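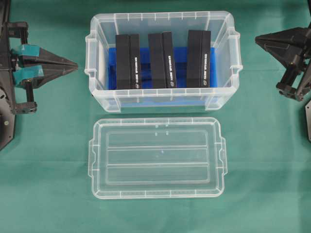
Three black boxes in a clear storage box with a blue insert, lid off, on the green cloth.

October 14, 2026
By Myroslav Kravets

So I finally got myself over to the Drellelov open day in Dronville, after missing it last time because I wrote the wrong date on the kitchen calendar. It's a packing and storage place out past the old freight yard, and I was expecting a hall full of shelving and maybe a free pen. I did get a pen! But I ended up staying the whole afternoon, mostly at the packing tables.

Parking was a pain. The lot filled up early and I wound up on Helska, the side road behind the loading docks, which meant a long walk around the fence to the front door. They hand you a sticker with your name on it (mine said Miroslav, close enough) and a folded map, and then you wander. The woman at the desk told me they had 1,677 people through last time and were hoping to beat it.

First stop for everybody is the shelving hall. It has 2,142 bin spots, according to the sign, and every one has a little label holder on the front. I liked the labels more than I should admit. Plain letters, big numbers, easy to read from the aisle. I took a few notes for my garage, where the current system is a marker and a lot of hope.

Then the packing tables, and this was my favorite part of the day. They cover the work surface in green cloth and set out clear plastic boxes, the kind with a thick lip and a handle sticking out at each short end. I've bought a hundred boxes like that and stuffed them any old way. Here they had a bright blue insert in the bottom and the slim black boxes were standing up in it in a row, with space in between. I kept thinking about my drawer of printer cartridges and batteries and whatever else, all lying on its side so I have to dig for everything.

I got to talking with a guy named Tymoshchuk who has packed there for years, and he had opinions. He hates overfilling. He said people look at a gap and want to put something in it, and then the next person can't get their fingers around anything. His other big thing is lids – put yours down in the same place every time or you'll spend half your shift looking for it. I asked if he keeps his own house that way and he just laughed.
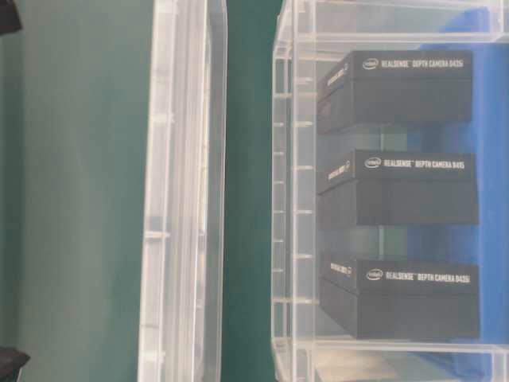
He also got me thinking about using two bins next to each other when I sort, one for what's done and one for what isn't. I normally make piles on the floor and then the dog walks through them. I tried the two-bin thing last night with my bike lights and spare tubes and it went pretty well, apart from running out of patience before I ran out of bike stuff.

Lunch was soup and a roll from a cart in the yard. Good soup, kind of peppery. The line was long and moved slowly, so if you go, eat early. I skipped the forklift talk because I was still in line, and my neighbor says it was the best part, so now I have to hear about that all week.

Before leaving I stopped by the little shop at the front. They sell off older stock bins for 2 dollars apiece and I bought way too many of them, then remembered I'd parked on Helska. That was a sweaty walk. On the way out the counter by the door had us at 1,576 visitors with an hour still to go.

There's a smaller evening tour coming up in November, sign-up at the front desk only. I put my name down for the forklifts.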